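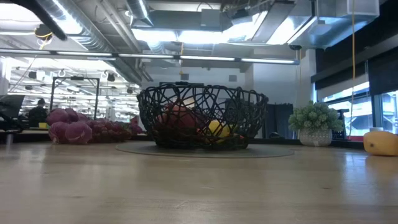 Unit 3: Storing Fresh Produce
Gotbridge Food Studies, Course Handout

Students should read this handout before the storage session. Fruits and vegetables continue to breathe after harvest, and the rate depends on temperature. Onions keep best in a dry place with moving air. Potatoes need the dark and should be stored apart from onions.

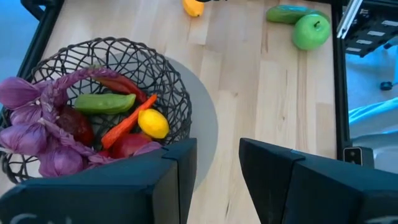 Apples and ripe bananas give off ethylene, a gas that speeds ripening in nearby items -- leafy greens are harmed most quickly.

Required reading: Toivonen packet, pages 11 to 70.
Written work: one page on a storage fault found in a home kitchen, due at the start of Unit 4.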